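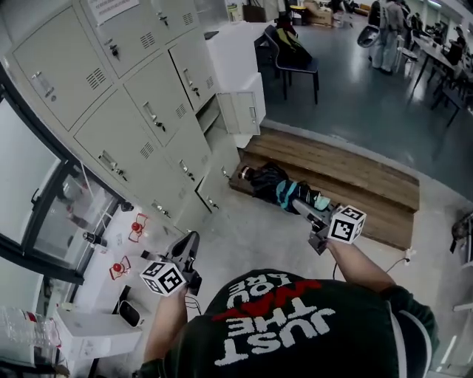 Lo que suena en la cara B: memoria del proyecto sobre el sello Nasana

Enero. Por Vittoria Sanna

Última actualización: enero, 18:20

Empiezo por el principio, que en mi caso es una caja de casetes. Mi tío las compró en un mercadillo y llevaban años debajo de una cama. Todas eran de Nasana, un sello pequeñito que sacó música de baile de pueblo (acordeón, clarinete, caja de ritmos baratísima) hasta el año 2000, cuando cerró. Cuando tocó elegir tema para la asignatura de Patrimonio Sonoro lo tuve clarísimo. ¡Por fin una excusa para escucharlas enteras!

La pregunta con la que me presenté en la primera tutoría era demasiado grande: "¿qué es el sonido Nasana?". Mi tutor me dijo que con eso tenía para una tesis y que recortara. Recorté. Al final el trabajo va de una cosa concreta, las caras B, donde las orquestas metían lo que les daba la gana mientras en la A iban los pasodobles que pedía la gente en las fiestas.

Cómo lo hice

Digitalicé 40 cintas en cuatro meses, a ratos, casi siempre por la tarde. Usé la pletina del aula de sonido, que arrastra un poco en frío (hay que dejarla girando un cuarto de hora o todo sale medio tono bajo, lo aprendí con la primera tanda y tuve que repetirla). Pasé todo a WAV, sin reducción de ruido. Sé que hay compañeros que limpian el siseo y lo entiendo, pero al quitarlo se iba también el aire del acordeón y me daba muchísima pena.

De cada tema apunté tonalidad, tempo, instrumentos y lo que pusiera en la carátula, que a veces era nada. Hay una cinta de la orquesta Orlandini donde los títulos de la cara B son directamente "Lento", "Otro lento" y "El de Paco". Preguntando di con el antiguo clarinetista del grupo, que me atendió por teléfono y me cantó entero "El de Paco" para comprobar que hablábamos del mismo. Esa llamada la transcribí completa en el anexo, incluido el canturreo, con solfeo y todo.
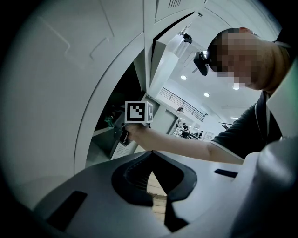

Lo que encontré

Lo primero, que las caras B son más lentas. Bastante más. Ya lo sospechaba de oído, pero verlo en la tabla me hizo ilusión igual. Y lo segundo, que es lo que más me gusta de todo el trabajo: hay una melodía que se repite en cintas de grupos distintos, con títulos distintos, y que nadie firma. En la de Orlandini es un vals. En otra, del dúo Uvari, la tocan casi como una bossa, con una guitarra que entra tarde en todas las vueltas y que a mí me parece preciosa.

Me pasé semanas buscando de dónde salía. Tenía una pista buena, un single inglés del sello Skeltcombe con una frase de metales parecidísima, pero comparando las dos partituras coinciden los primeros compases y luego cada una se va por su lado. Mi opinión es que no es la fuente. Lo dejo abierto en la memoria, con las dos transcripciones enfrentadas, por si a alguien le suena. Si te suena, ¡escríbeme!

De las tiradas apenas hay datos. El único papel que conseguí es un albarán de 2000 copias para una recopilación navideña, o sea, justo lo menos representativo del catálogo.

Lo que haría de otra manera

Haría las entrevistas antes que las fichas, sin duda. Cuando hablé con el clarinetista ya tenía media tabla rellena y me tocó cambiar la columna de instrumentos, porque lo que yo había apuntado como órgano en varias cintas era un acordeón con un pedal. También numeraría las cintas por fuera desde el primer día, que las mías acabaron con pósits y los pósits se caen.

Me quedan pendientes las cintas sin carátula. Las fichas y los audios están en la carpeta compartida de la asignatura, y si queréis un orden de escucha, empezad por el dúo Uvari, cara B, segundo tema, con auriculares.

Trabajos relacionados

- Vinilos de feria: portadas y tipografía de los sellos pequeños
- La caja de ritmos en la orquesta de verano
- Cómo transcribir un acordeón sin perder la paciencia
- Radio local y peticiones de oyentes: un archivo por ordenar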